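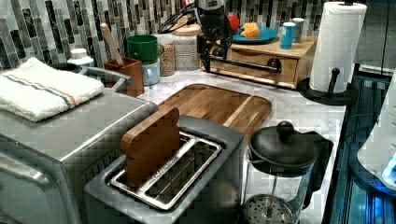

Herkari Test Kitchen, Drirkthorpe
Notebook 2, breakfast counter
Entry date: December 2, 2020
Entered by: Belmiro Godinho
Read by: Behrouz Mousavi

Purpose

To record the present arrangement of the breakfast counter and the points agreed during the morning review. The previous arrangement was entered in July and is no longer in use. Colleagues working from the July sketch should stop doing so and strike through their copies.

Arrangement

The toaster oven remains at the left end of the counter. It was considered for relocation to the back bench, and the proposal was declined. The outlet at the back bench is shared with the Nunurholm refrigerator, and the department does not wish to have both on one circuit.

The two-slice toaster stands at the front, with the striped cutting board lying flat on the marble behind it. The French press is to the right. The utensil crock and the other kitchen containers are kept along the back, against the tile. The small wooden box with the drawer stays on the counter for the present. Mr. Mousavi has asked that it be used for tea only and that loose clips, pens and twist ties be returned to the supply cupboard.

Toaster

The wooden bread slice is the standard piece for checking the fit of the slots. It goes in the left slot first, rounded top upward, and is then repeated on the right. It must never be left in a toaster that is plugged in. A card to this effect was posted in July and has since gone missing. A replacement card will be printed.

Fit in the left slot was recorded as satisfactory. The slice leans forward when it is let go, as it did with the last unit, and the guide wires do not hold it upright until the carriage is lowered. Fit in the right slot was recorded as satisfactory with the same remark. The slice is slightly thinner than the sandwich bread purchased by the kitchen, and the result should be read with that in mind. A thicker piece has been requested from the wood shop. No date has been given.

The crumb tray was removed, emptied and weighed. Tray with crumbs, 399 grams. Tray empty, 272 grams. The difference is larger than it ought to be for a tray that is supposed to be emptied at the end of each week, and the cleaning sheet carries no initials for the past several weeks. The sheet has been moved to the inside of the cupboard door.

Towels

One folded terry towel may be kept on the toaster oven while the oven is off and cold. The towel is to be moved to the rail by the sink before the oven is switched on. Mr. Mousavi would prefer that no towel be placed there at any time and has asked that his view be recorded. The matter will be taken up again when the second towel rail has been installed.

Towels with colored stripes belong to the counter. Plain towels belong to the sink and the floor. The two kinds were washed together last week and several of the plain ones were returned to the wrong shelf. These have been sorted.

Bottles are not to be stored behind the towel or anywhere else on top of the oven. Cleaning products go under the sink and food products go in the cabinet. This was discussed in July and is repeated for the benefit of those who have joined since.

Cutting board

The board was oiled by the undersigned on Monday and left overnight. The grain has come up well on the dark strips, less so on the light ones. The perimeter groove should be gone over with a soft brush before the next coat. The board is not to be placed in the dishwasher. It is not to be stood on edge behind the toaster, where it was found twice last month and where it can slide.

Bread is cut on the striped board. Onions and garlic are cut on the Teixeira board, kept in the lower cabinet. Mr. Mousavi reports that the toast on Monday tasted of onion. The undersigned did not notice this.

French press

The press was taken apart, washed and put back together. The mesh filter sits level and the rod is straight. A timed steep of four minutes was made with coarse grounds, and the plunger went down without grounds passing the edge of the mesh. A second steep with the finer grounds from the open bag was poor, with over 30 seconds of steady pressure needed to bring the plunger down. The finer grounds will be used up in the drip machine and not reordered.

The lid is to be left off when the press is put away. A closed lid holds the damp and the carafe develops a smell by the end of the week.

Utensils

The crock is for wooden utensils. Metal spoons and the tongs have been moved to the drawer beside the range. The long spoon with the pale handle is kept for porridge and should not be used in the sauce pans. If a second long spoon is wanted for sauces, please enter it on the purchase list.

Tile and counter

The narrow tiles behind the counter collect grease in the joints. A cloth alone is not sufficient. Use warm water, a little dish soap and the small brush, working along the length of the tile. No vinegar is to be used on the marble. There is a dull patch near the right end, the size of a coin, from an earlier spill of lemon juice. It has not grown.

Outstanding

Replacement card for the toaster (Godinho)
Thicker bread piece from the wood shop (Godinho)
Second towel rail (Mousavi)
Soft brush for the board groove, to be bought
New end-of-week cleaning sheet with a column for the crumb tray

Remark added after lunch: the wood shop asks whether the thicker piece should also have the rounded top. Answered yes. They also ask for a sample slice of the bread purchased by the kitchen, to be sent down in a bag with the maker's label attached.

B. Godinho

Read and agreed, except as to towels. B. Mousavi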